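Notebook, September, bench 2
Silica gel reconditioning, storage trial for the Grinus hygrometers
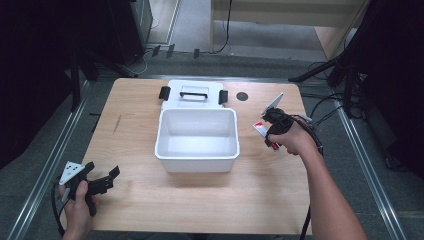
Carried on from the previous entry. The question is still whether the drift in the Grinus units comes from the sensors or from how they are kept between calibrations. Elfriede thinks sensors. I think storage, as the two units kept in the cupboard by the sink are the worst.

Gel: the old batch from Endach, indicating type, orange to green. Spread in a steel tray one layer deep and put in the drying oven at 100 °C, 6 h. Weighed before and after on the Brinkmann balance. Kieran had the door open twice in the first hour to get his filters out, so the time at temperature is a bit short. Colour back to orange except for a patch in the corner of the tray, which went back in overnight.

Note for next time: cool in the desiccator with the tap closed. Left on the bench it picks up weight fast enough to see the last digit climb.

Reference points: saturated magnesium chloride slurry, nominal 32 to 33 % RH at room temperature. Slurry must have visible solid at the bottom. The jar Sérgio made up had none, so I added salt and left it to settle until after lunch. Readings taken before 14:00 are struck out in the table.

Unit A reads high against the slurry, unit B is within its limits. Unit C would not settle and the display kept hunting. Contacts cleaned, no change. Set aside with a tag on it.

Containers: seals wiped, no grease. Rüdiger wants grease on all of them. I would rather run one set without it first and compare the weight gain of the gel.

To do:
Reweigh gel daily, same balance, same pan.
Ask Consuelo if the Tresusetti logger is free.
Relabel the slurry jars with the date made up.
Repeat unit C with a fresh battery before blaming the sensor.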